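Subject: Re: [puzzle-table] Cube gets stiff again, and where to put it

On 3rd January Yolandi Gumede wrote:

> Hello everybody,
>
> Two small questions before I order anything. My cube from the Wisteo box became stiff again. I already opened it once in October, cleaned it with a dry cloth and put in a little oil from the sewing machine. For a week it was wonderful and then it was worse than before. Did I use the wrong oil?
>
> Second question: where do you keep the cube between solves? Mine rolls off the sofa and last month one corner piece went under the heating. I think about buying the Gilard stand, but it seems a lot of money for a piece of plastic.
>
> Thank you,
> Yolandi

Dear Yolandi, dear all,

I answer the oil question first, as I made the same mistake with my first cube.

Sewing machine oil is a mineral oil, and many cube plastics do not like it. It feels very good in the beginning, then the plastic can become a little soft and sticky on the inside surfaces. Please take the cube apart completely and wash the pieces in warm water with one drop of dish soap. The core with the screws should stay out of the water. Let everything dry overnight on a towel – I once put it together too early and the springs got rust.

After that, use silicone oil only. I buy mine from Kong, the small bottle, and I have used the same one for two years. Three drops are enough for the whole cube. Put them on the edge pieces, close the cube and turn it for some minutes before you judge it. In the beginning it can feel slow, and this goes away.

If it is still stiff, look at the screws under the center caps. Loosen each one by a quarter turn, all six the same. When one side is looser than the others, the cube will lock at the corners and you will blame the oil again.

About the stickers: be careful with the soap near the borders. On my old cube the orange ones came up first. I pressed them flat under a heavy dictionary for a night and most of them stayed.

Now the second question. I would not buy the Gilard stand. It holds the cube nicely for showing it, but you need two hands to take it out, and for daily use this is annoying. I use a round tray with a raised rim, dark brown, from the kitchen department at Brurnbridge. The pieces stay inside when I open the cube, and light colored pieces are easy to find on the dark bottom. When I am solving, I put the cube directly on the white table next to the tray.
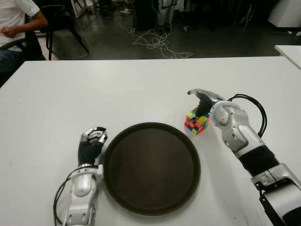 Does the tray need a cloth inside?

A thin felt is useful if you take the cube apart often, because the small screws and springs do not jump so much. For only putting the cube down, the plain tray is good enough.

One more thing for Yolandi: before you wash the pieces, check that you have the corner piece from under the heating. If the warm air made it crooked, new oil will not help, and Wisteo sends single corners if you write to them and say which colors.

Please tell us how it turns after the washing.

With kind regards from a cold kitchen,
Marek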